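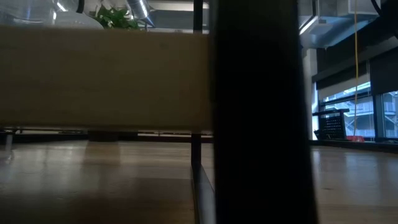

Apostolos Mitsotakis-Vlachou asks why a store should keep any safety stock at all if it already knows how much it sells in a day. He would put the money into a second product line.

Kalliopi Vrettos
August

The daily figure is an average, and customers don't buy in averages. A store that plans only for the average day will run out before the delivery comes in many of its order cycles. Whether that matters depends on the item. People will wait for a garden bench. They won't wait for lamp oil, and they may buy their other things at the next store too.

Start with lead time. This is the time from placing the order to having the goods on the shelf. Count the whole of it, including any days the order sits in the office before it is sent. Students often leave those out.

Take item 3745 in the Mowat catalog, a box of candles sold at the Dikport store. The store sells 9 boxes a day and is open every day. The lead time is 2 weeks. Demand during the lead time is 9 x 14 = 126 boxes. The manager holds 5 boxes as safety stock, so the reorder point is 131. When stock falls to 131, the order goes out.
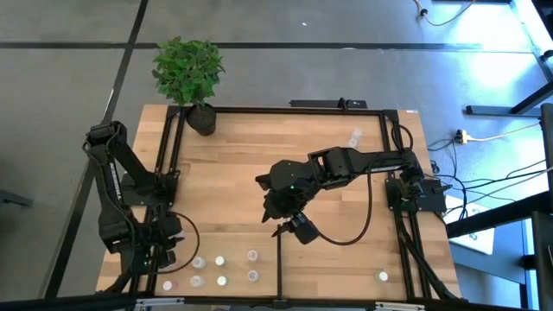
Stock in this sense means what is on hand plus what is already on order, less anything promised to a customer. If you leave out the open orders, you will order the same goods twice. The Wekine case in your packet shows this happening with paint.

Five boxes is a thin margin for candles. It covers a few extra sales, but a delivery one day late will use all of it and more. Work out what the reorder point would be if the supplier, Otness, were often a day late, and keep the same safety stock on top.

For next time, read the Wekine case and bring your working for the late delivery problem. We will start with order size, which the reorder point does not tell you.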